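Cellule de rangement Nilell : questions fréquentes

À qui s'adresse cette page ?
Aux opérateurs du site de Prisville chargés de l'entretien courant. Les réparations relèvent de l'atelier Geerts.

À quelle fréquence nettoyer les doigts des pinces ?
Toutes les 10 heures de fonctionnement, et après toute manipulation d'aliments coupés. Essuyer chaque doigt de la base vers la pointe avec un chiffon non pelucheux.

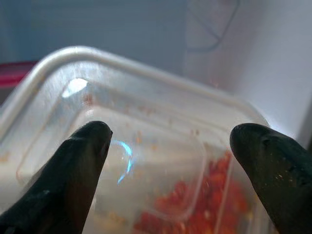 Les solvants sont proscrits. Un doigt fendu ou décollé se remplace par paire (référence 341).

Comment vérifier l'ouverture des pinces ?
Commander l'ouverture complète à vide, puis comparer la position des deux doigts. En cas d'écart, relancer la prise d'origine.
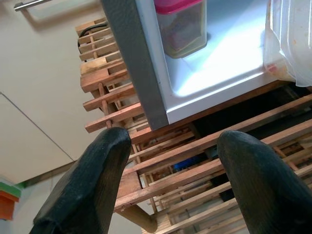 Si l'écart persiste après deux essais, le code 73 est enregistré – ne pas l'effacer avant l'appel à l'atelier.

Peut-on déplacer le réfrigérateur ?
Non, sauf accord de Mme Els Vanhove. Tout déplacement impose un nouveau calibrage, d'une durée de 15 minutes.

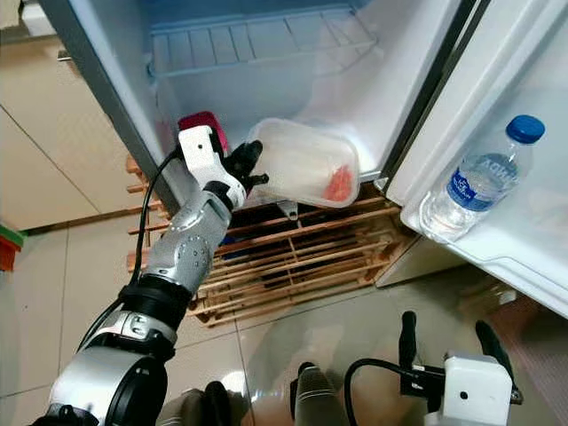

Bras gauche, pince refermée sur le bord d'un récipient transparent.

Qui contacter ?
M. Gervásio Lacerda, atelier Geerts, le lundi matin.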